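Packing and Kitchen Tips for a Rented House Abroad

Most of the trouble in a holiday rental comes from the kitchen. The listing says "fully equipped" and you arrive at eight in the evening to find one blunt knife and no can opener. These tips are for anyone taking a house for a week or more, in a town or out in the country.

Before you leave

Ask the owner for a list of what is in the kitchen drawers. Ask about the stove too. Many older houses run on bottled gas, and you want to know where the spare bottle is kept and who changes it.

Pack a small kit: a paring knife in a sleeve (checked bag only), a can opener, a corkscrew, a dish towel, a few rubber bands and a roll of freezer bags. Mine weighs 455 grams and goes in a shoe.

Bring salt, pepper and one spice you use often, in pill boxes with the lids taped down. Check the customs rules before you pack anything fresh or homemade.

The first evening

Do not plan to cook. If you must eat in, buy bread, eggs, tomatoes and something to drink on the way from the station. At Skomurano the only grocery shuts at 1 p.m. and opens again at 5, and plenty of small towns keep the same hours.

Run the cold tap for two minutes before you fill the kettle. Wash the cutting board with hot water and dish soap. Rub it with half a lemon if it smells of onion.

Check the fridge dial. Owners often turn it to the lowest setting between guests, and it can take until morning to get properly cold.

Shopping at the market

Go early for fish and late for fruit. Take your own bag and a handful of small change.

In most places 300 grams of sliced ham or cheese is plenty for a lunch for four. For stewing vegetables, ask for 800 grams and you will have enough for supper and a cold plate the next day.

Keep herbs in a glass of water on the counter, stems down. Basil turns black in the fridge.

Ants and damp

Houses near the sea get both. Wipe the counter with diluted vinegar at night, but keep it off marble. Keep sugar and bread in freezer bags closed with a rubber band. Put a spoonful of dry rice in the salt shaker.

Hang towels outside in the afternoon and bring them in before dark. In June they dry in a couple of hours.

Leaving

Start two days ahead by eating down what is in the fridge. Leave unopened oil, coffee and pasta for the next people, unless the owner has asked you to clear everything out. Empty the coffee pot, rinse it and leave the lid up.

Take the trash out the night before and find out which bin is which. Wipe the stove last, once it has cooled.

Write down anything you broke and leave the note beside the keys with some money for it.

Text: Cyrill Kälin
Filed under: Self-catering, Packing
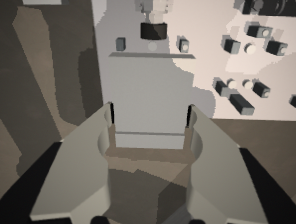
Reading time: 2 min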